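The afternoon the left arm let go of everything

I should say up front that I'm not an engineer. I write about gadgets, I own too many chargers, and my idea of a robotics emergency used to be the vacuum getting stuck under the couch. So when the crew at Corka invited me to spend a day at their workshop in Moynihan learning to run a pair of small robot arms, I said yes before I'd finished reading the email.

The job sounded like nothing. Pick up a phone box, put it down somewhere else, move a power strip, tidy up the leads. My kid does that for pocket money (badly). Corka wants its arms doing it on benches in repair shops and returns counters, and it had been building up runs all month, with people like me steering the arms through the motions. The target was 200 good ones. I added very few to the pile, but I did get a front-row seat for the fault.

It started just after lunch. I had the left gripper closed on a box, lifted nicely, feeling like a surgeon, and the fingers simply opened. Down went the box with a smack. I assumed it was me - I'd been a bit heavy with the controls all morning - so I apologised to the whole room and tried again. Same thing. On the next try the arm went completely slack at the wrist and sagged onto the table like a teenager onto a beanbag.

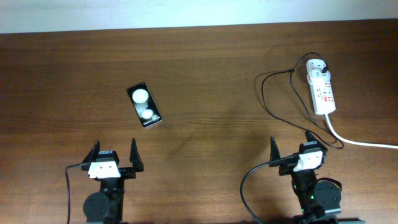
The bench at Corka, with both grippers, what looks like a Galaxy Z Flip box and a power strip to sort out.

What followed was 2 hours of people crouching. They swapped the power supply. They reloaded Terent, the software that runs the arms, and then they reloaded an older version of Terent, which made the right arm behave strangely too and cheered up absolutely no one. I made tea. I was told, kindly, to keep my hands off the table while the power was on, because a slack arm can wake up in a hurry and those fingers come to a point.

That bit stuck with me. I'd been reaching in all morning to straighten things up between runs, sleeves flapping about, without a thought for where the stop button was. It was behind me! I'd have had to turn right around to hit it. By 4 o'clock somebody had moved it beside the operator's elbow, and I felt a fair bit better about my sleeves.

The culprit was a cable. When the left arm stretched out past a certain point, its lead pulled tight and the connector lifted just enough to drop out for a moment. The motors lost their signal, the grip let go, and by the time anyone went looking the plug had settled back into place and tested fine. The log had recorded 2 dropouts that morning, well before I noticed a thing, and the program had carried on regardless.

The repair was a longer lead and a clip from Pisora that keeps the plug from creeping. The software now halts both arms on the first dropout and won't restart until a person presses the button. It's a pain when you're in a rhythm, and I grumbled about it twice before I packed up. I went home and had a good hard look at the tangle behind my own telly.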